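Recording a Two-Person Cloth Folding Task with Hand-Held Grippers
Vallach Robotics Club, project guides

This guide covers the cloth folding task for the club's Zuvside project. It assumes you have already done the pick-and-place guide and know how to charge, pair and start the grippers.

What you need
Two hand-held grippers, charged
One cloth, light and a single color
A bed or a large table
A partner
The Pestar logging sheet

Before you start
Check the number on the label of each gripper and write it on the logging sheet next to the name of the person holding it. Wipe the lenses with a dry cloth. Squeeze each trigger all the way five times and make sure the fingers close evenly. If one side lags, tighten the finger screws and try again.

Choose a surface with some color or print on it. White cloth on a white sheet gave us clips we couldn't label last December, and we had to throw out most of a Friday session.

Recording the task
1. Drop the cloth on the surface in a loose pile. Don't arrange it.
2. Start both grippers and hold still for 2 seconds.
3. One person finds a corner and pinches it. The other takes a corner at the opposite end.
4. Lift together and move apart until the cloth comes off the surface. Go slowly. Pulling hard drags the cloth out of the fingers.
5. Lower it flat, let go, and move back in for the first fold.
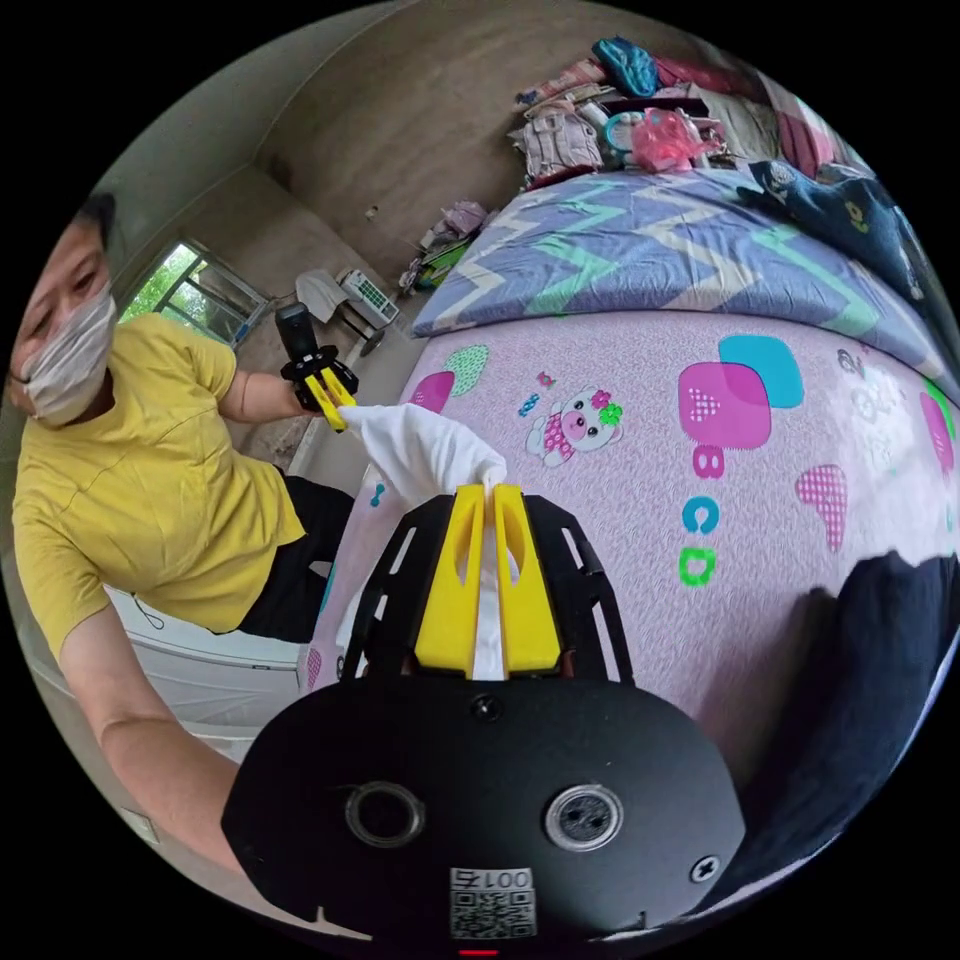

6. Bring your two corners over to meet the far edge. Keep your free hand off the cloth the whole time. If you touch it, stop and start a new clip.
7. Fold once more, release, and hold still again before you stop recording.

A clip should run no longer than 75 seconds. New pairs usually go over on their first few tries.

Common problems
The cloth slips: you are holding too little of it. Take a bigger pinch, set back from the hem.
The two clips don't line up: one of you started late. Say "start" out loud and press together.
The gripper loses tracking: you turned too fast or got the lenses too close to the cloth. Back off and redo the clip.

Each pair records 9 good clips per session. Copy them to the Olaniyan folder before you put the grippers back on charge, and give the logging sheet to Candela Alcaraz.

Next guide: folding sleeves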